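2020年12月29日更新

# 冬天的床和一只纸箱

我在 Gravholm 住的房间不大，床占了差不多一半的地方。冬天来了以后，床上的东西越来越多，毯子上面有被子，被子旁边又有毯子。年底我决定把它们整理一次，同时把散在房间里的小东西收进纸箱。本页写的是这次整理。中文不是我的母语，我写得比较慢，如果有用错的词，请读者原谅。

先介绍一下房间的情况。房子在 Dumia 小区，门牌是 2314，窗户向北，下午三点以后就没有什么光了。暖气是整栋楼统一控制的，晚上会变小，所以我习惯盖得厚一些。衣柜只有一个，里面的架子很浅，厚被子折起来放进去，柜门就关不上。夏天的时候，我把冬天的被子放在床下面，七月拿出来看，上面有一层灰，还有一点潮湿的味道。从那以后我开始认真想收纳的问题。

我以前整理房间的方法是：把所有的东西都放到床上，然后一件一件地决定去处。这个方法有一个缺点，如果到了晚上还没有做完，就没有地方睡觉。有一次我真的把东西推到一边，在剩下的半张床上睡了一夜，早上起来腰很疼。今年我换了一个顺序，先整理床上用品，再整理小东西，每一次只拿一种出来。速度不快，但是中间可以停下来喝茶，也可以第二天再继续。

纸箱是从 Pacheco 文具店要来的。店里每天都有空的箱子，只要早一点去问，店员很愿意给。我拿了3只，都折平了带回家，用的时候再打开，用胶带把底部贴好。选箱子的时候我会用手按一按四个角，角软的不要。太大的箱子也不好，装满了书以后我一个人搬不动。

下面是照片。

条纹绒毯铺在床上，粉色的宽条中间有深蓝色的窄条和白色的细线，左边还有暗红色的宽条。上面横放着折好的厚被子，有深灰、珊瑚、白和粉几种颜色。最右边是一个粉色的枕头。

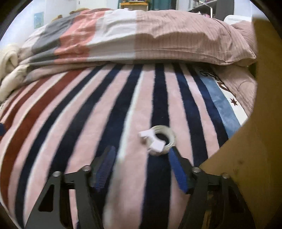 下一张是白色的耳机充电盒，后面是打开的棕色纸箱，下面还是条纹毯子。
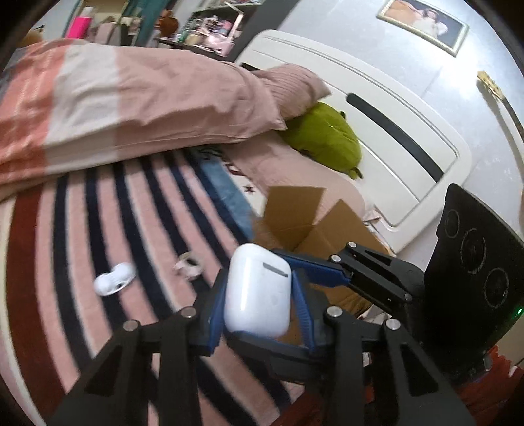 绒毯和厚被子可以放在一起洗吗？

最好分开洗。绒毯容易掉毛，毛会粘在被子的表面，干了以后很难清理。厚被子吸水以后很重，单独洗也更容易洗干净，机器转起来比较稳。两样都应该先看标签，按照标签上写的温度来洗。

关于洗，我还想多写几句。我用的洗衣液是 Nellow，没有香味的那一种，倒半个盖子就够了。绒毯洗完以后，我不用烘干机的高温，用高温烘过的毯子摸起来会变硬，我以前有一条灰色的就是这样坏掉的。现在我把毯子挂在晾衣架上，中间翻一次面，晾2天。冬天房间里空气干，毯子干得比我想的快，夏天下雨的时候反而慢。

被子送到楼下的洗衣房去洗，那里有一台大的机器。早上去比较好，下午常常要排队。洗完以后要用手把里面的棉拍散，尤其是四个角，棉喜欢在角里面结成一团。拍的时候会有一点累，看电视的时候做就不觉得时间长。

折被子的方法，我试过很多种。现在的做法是先沿长边对折，再折一次，最后从一头向另一头卷，卷的时候用膝盖压住，把空气赶出来。收纳袋的宽度是80厘米，这样卷好的被子刚刚可以放进去。如果从短边开始折，卷出来会太粗，拉链拉到一半就不动了。袋子里我放一小包樟木片，味道不重，打开的时候有一点像旧的书架。

小东西的整理比床上用品难。充电线、耳机、钥匙扣、旧的电池、不知道哪一个机器的说明书，每一样都很小，放在一起却很乱。我的规则很简单：每天要用的，放在门旁边的碗里；一个星期用一次的，放进抽屉；其他的进纸箱。旧电池另外用一个玻璃瓶装，满了就带到超市门口的回收桶。线我用布条绑起来，在布条上写名字。以前我用橡皮筋，时间长了橡皮筋会断，还会粘在线上。

耳机我想了比较久。它不是每天都用，可是出门之前找不到的时候，我会很着急，有时候因为找它错过公共汽车。最后我把它算在“每天要用的”里面，晚上回家就放在碗里。说明书我只留下还在用的电器的，别的都送去回收了。

纸箱装好以后，不要马上封口。我会把箱子开着放一个晚上，第二天常常发现还有东西要放进去，或者有东西要拿出来。封口以后在侧面写字，不写在上面，因为箱子叠起来的时候上面的字看不见。字要写大一点，我用粗的黑色笔，写两行，第一行是房间，第二行是里面最重要的东西。

还没有整理的是书架和窗台。书架上的词典太多，有的我已经很久没有打开，但是送人又舍不得。窗台上有几盆植物，冬天不想动它们，等天气暖和一点再换位置。整理好以后，我会把新的照片加在这一页里。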